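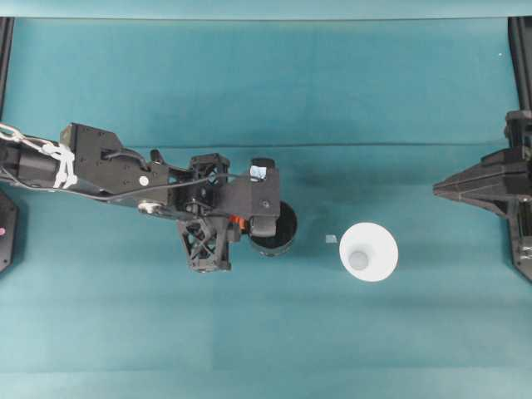
The teal tabletop

I'm looking for 9 people to come drink tea with me at Girnlow this April! I'm testing blends for a little menu I'm calling Tendetum, and my own taste buds are worn out (too much mint, my fault). You'd sit down for 3 short tastings and tell me what you like and what you'd pour down the sink.

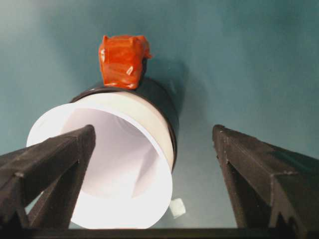 No tea knowledge needed, just no nut allergies please. I pay $100 when you finish all the tastings. Drop me a note at Girnlow, Box 1306, and tell me what you usually drink.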